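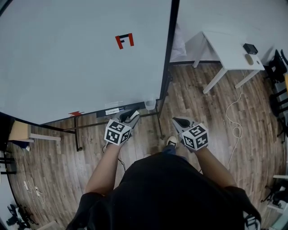

Ya era hora de tener una pizarra que se pueda mover, porque con la de la pared siempre acababa media sala de espaldas, nos escriben desde la segunda planta. Pues ya está. Sala grande de Arkitum, edificio Vimness, desde primeros de marzo de 2011.

Blanca, de pie, con patas metálicas negras y ruedas. Bandeja oscura abajo, con un rotulador y un vasito de plástico transparente al lado. El vaso es para los imanes sueltos – que no se use para café, por favor.

La ha servido Isaksson, 542 euros con el transporte incluído. Se pidió en febrero y tardó más de lo previsto; primero llegaron las patas y luego la superficie. Montaje: 40 minutos entre dos. La antigua, la de pared, medía 110 centímetros de ancho y se ha quedado en el almacén, quien la quiera que lo diga antes de fin de mes.
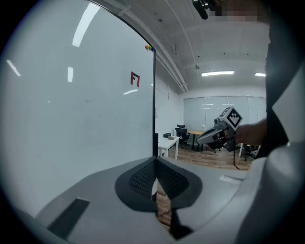
Tiempo de lectura: 1 minuto

De momento hay tres imanes redondos, uno naranja, uno verde y uno azul, arriba junto al marco. Vendrán más. El grupo de Stollarden ha pedido una caja entera para colgar planos y se le ha dicho que sí.

Alguna queja ya: el brillo. Las luces del techo se reflejan en la superficie y según dónde te sientes no se lee la parte de arriba. Solución provisional, girarla un poco hacia la pared del fondo, la de los paneles de cristal. También se ha hablado de apagar un fluorescente, sin decidir.

Normas, pocas. Solo rotulador de borrado en seco. Borrar al salir, tambien las manchas de los bordes. La pizarra no sale de la sala sin avisar en recepción. Las sillas negras se quedan donde están y la mesita blanca tampoco se mueve.

Reservas como siempre, en la hoja de la puerta, turnos de 40 minutos. Stollarden tiene cogidas las primeras horas de la mañana hasta nuevo aviso. Las tardes, libres casi todas. Falta el borrador, está pedido a Isaksson. Mientras tanto hay paños en el armario del pasillo.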